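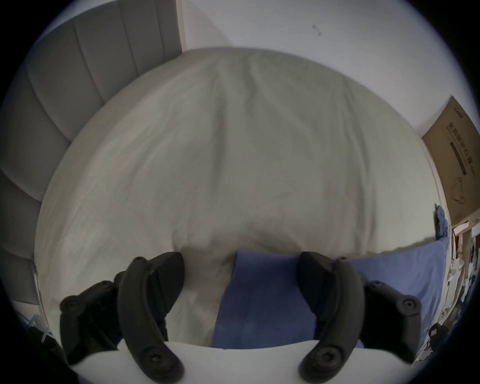

Bed, viewed from the foot.

Urquhart Textile Workshop – Notebook
11 October 2019
Entry by C. Nisbet. Present: M. Imrie, J. Lyons.

Subject: fulling and shrinkage of the Draritz blanket cloth, continued.

The second length of the grey cloth was taken off the loom before lunch and mended on the table. Two broken warp ends were found near the left selvedge and darned in with the same yarn. Mr Imrie is of the view that the breaks come from the temple being set too wide. I am inclined to agree, although the reed should be examined as well before the next warp is tied on.

Test pieces were cut from the heading, each 300 mm square, and marked at the corners with white cotton thread. The ink used in the previous trial bled into the cloth and is not to be used again.

Treatment. Soap flakes were dissolved in warm water and left to stand until clear. The pieces were worked by hand on the ribbed board, turned a quarter at each interval, and measured flat without tension. The best piece came down to 27 cm across the weft, with rather less movement along the warp. The surface had closed evenly and the weave could still be read through the nap. A companion piece was kept going for some five minutes longer and was spoiled; it is stiff, and the edges have begun to flute. It has been pinned in the sample book regardless, next to the good one.

Mr Lyons raised the question of water hardness. The Flurkham supply was changed over in the winter and the soap has been slow to lather in this room ever since. He proposes to repeat the trial with rainwater from the tank behind the dye shed. Approved, provided the tank is strained first.

Rinsing took longer than the fulling itself. Residual soap was still evident at the third change of water, and a little vinegar was added to the last. Pieces were rolled in towelling and laid on the rack away from the heater.

Colour. No loss observed in the grey. The madder stripe marked the adjoining white very slightly on one piece only. Ms Hollis has been asked to look at it in daylight and compare it with her own mordant records for that batch – the skeins may have been mixed.

Equipment. The Adico spin dryer is again walking across the floor when loaded unevenly. The rubber feet have perished. Mr Van Rooij has the part number and will place the order. Until they arrive, small loads only, and someone is to remain with the machine.

Outstanding:
Measure all pieces again once fully dry.
Check reed for rough dents.
Write up the finishing allowance for the full-width cloth, which is to be woven by December.
Return the borrowed raising brushes.

Dry weights not yet taken. Balance is in the dye shed.

C.N.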